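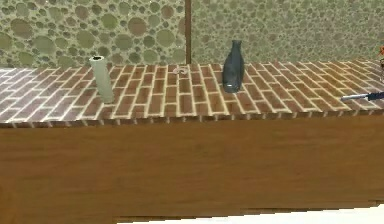 The simulated counter with the brick top, with the green vase on the left and the navy bottle to the right of the small ring.

Gwilliam Robotics Club
Minutes of the meeting held on 3 Jul 2020

The meeting opened with a warm welcome to everyone, and a particular hello to the newer members who joined in February and have stuck with us so cheerfully. The minutes of the last meeting were read through and agreed, after a small correction to the spelling of Poltix.

1. Counter project
The simulation group gave a good long report, and it was a pleasure to hear how much has been done. The counter now loads properly in Zusier with its new surfaces, and members had plenty to say about them! Some felt the brick top and the bubbly green wall were rather a lot to look at together. The group explained that they want the picking program to cope with busy backgrounds as well as plain ones, and after a friendly discussion it was agreed to keep both and add a plain white set for comparison.

The group has planned 1,000 practice runs for the summer and has finished 839 of them. The remainder will be shared out among those with a computer at home that can manage it – please say so if yours struggles, as there is other work to be done.

2. The ring
A fair bit of time went on the little ring, which is pale and see-through and lies flat on the bricks. The program is still mixing it up with the mortar lines. Suggestions were to make it darker, to make it thicker, or to leave it exactly as it is and work on the program instead. The last of these was preferred by most, though the beginners may use a darker ring while they are learning.

3. The vase
It was asked whether the vase ought to be leaning. The group will check its starting position and report back. The bottle stands upright and no changes to it were asked for.

4. Poltix entry
We have been offered a slot of 20 minutes to show our work, questions included. The written part must be no more than 700 words, and a first draft will be passed round before the next meeting. All members are asked to read it and send in comments, however small.

5. Any other business
Tenatex has kindly let us carry on using the shared folder until the end of term – our thanks to them. Members are reminded to save their work under their own group name, as two sets of results were overwritten last month.

The next meeting will be online again, and the link will be sent round in the usual way.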